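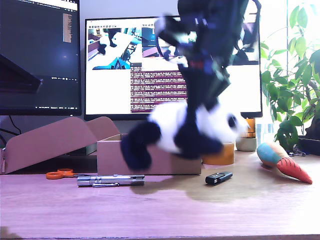 Last changed: 2021-10-20

Projects > Dondel > Progress reports > Evaluation of the Tiranura arm kit

1. Scope

The grant covers evaluation of the Tiranura arm kit for desk-level pick-and-place work. The kit was supplied by Bakora under the standard loan terms and consists of the arm, a two-finger gripper, the control software and a service contract. Work in this period was limited to handling trials with household objects and to a review of the software.

2. Handling trials

The test set mixes soft and rigid items: a plush panda, a flashlight, a USB flash drive and a toy with a painted tail, among others. An open cardboard box on the desk serves as the container. We logged 113 trials. Soft items tolerate an off-center grip, and the default closing force was kept for them. The flash drive is the hardest item in the set — it lies nearly flush with the tabletop and leaves little height for the fingers. Its approach angle is now set by hand. Item positions are changed between trials. 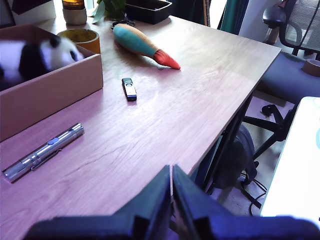 3. Software and service

The operator interface shows two camera feeds with a terminal window below. Both feeds stay visible during operation, which the previous kit did not allow. Log export works but has to be started from the command line. We opened 4 tickets with Bakora; two are closed. The open tickets concern export file names and a delay when the second feed is restarted.

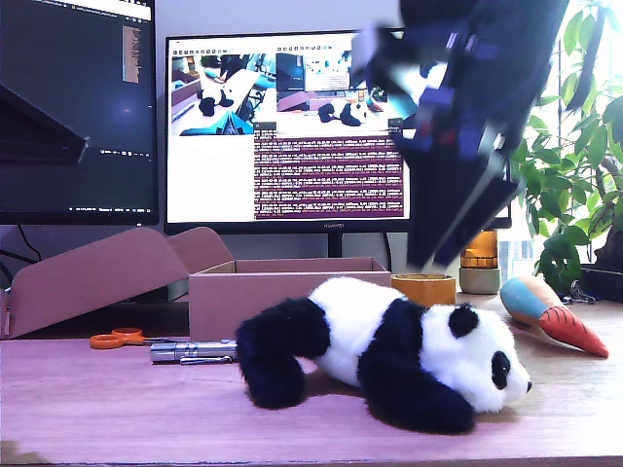
Fig. 3. Arm over the desk, plush item outside the box.

4. Next period

Repeat the flash drive trials with the narrow fingertips from Ghiță, once delivered. Final recommendation on purchase is due in March. No change to the budget is requested.

Contact the Dondel project office | © Dondel 2021 | Back to top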